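Guía de puesta en marcha del Jotance, parte 2: llenar el depósito y cebar la resistencia

Por Zulkifli Menon | 2/4/22

Imprimir | Enviar por correo electrónico 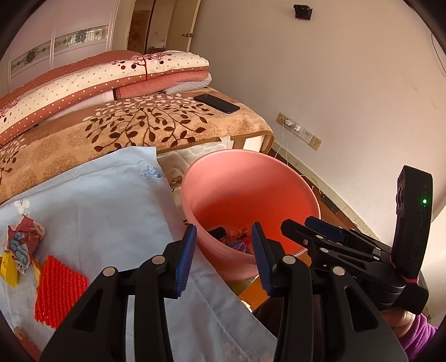 Antes de empezar

Ten a mano el depósito Osness (el de rosca, el de presión va distinto y lo cuento en la parte 3), una resistencia nueva, el líquido y un par de servilletas. Yo uso casi siempre Dostdale de melocotón, pero para esto te vale cualquiera que no sea muy espeso. ¡Y lávate las manos al terminar, que la nicotina se absorbe por la piel!

Pasos

1. Apaga el aparato con cinco pulsaciones seguidas del botón. Yo me lo saltaba siempre y un día le di una calada a una resistencia seca... qué asco, el sabor a quemado me duró toda la tarde.

2. Desenrosca el depósito y ponlo boca abajo. Quita la base girando hacia la izquierda, sin apretar el cristal.

3. Echa cuatro o cinco gotas de líquido en los agujeritos laterales de la resistencia, donde asoma el algodón, y una más por el centro. No te pases, que luego gorgotea.

4. Enrosca la resistencia en la base con los dedos. Nada de alicates.

5. Vuelve a montar la base, dale la vuelta y abre la tapa superior. Inclina un poco el depósito y deja caer el líquido por el lateral, nunca por el tubo del medio. Para cuando falten un par de milímetros para el borde.

6. Cierra la tapa y espera 12 minutos de reloj. Con líquidos densos yo lo dejo 30 y me voy a hacer otra cosa.

7. Enciende y empieza en 27 vatios. Da unas cuantas caladas cortitas y ve subiendo de dos en dos hasta que te guste.

NOTA: si vienes del modelo Zelenák, el anillo del aire gira al revés. Me tuvo media hora pensando que estaba atascado.

PRECAUCIÓN: no pases de 58 vatios con esta resistencia, el algodón se quema y ya no hay quien lo arregle. Guarda el líquido cerrado y bajo llave si tienes niños o animales en casa.

Si pierde por abajo, mira primero la junta de goma de la base, que suele quedarse pellizcada al enroscar.

Comentarios (3)

maribel_vap: Gracias!! Yo echaba el líquido por el tubo del medio y me salía todo por la boquilla jajaja

Toni R.: ¿Lo de los 12 minutos vale también si solo relleno, sin cambiar la resistencia?

Zulkifli Menon: Toni, no hace falta, si el algodón sigue empapado puedes vapear al momento.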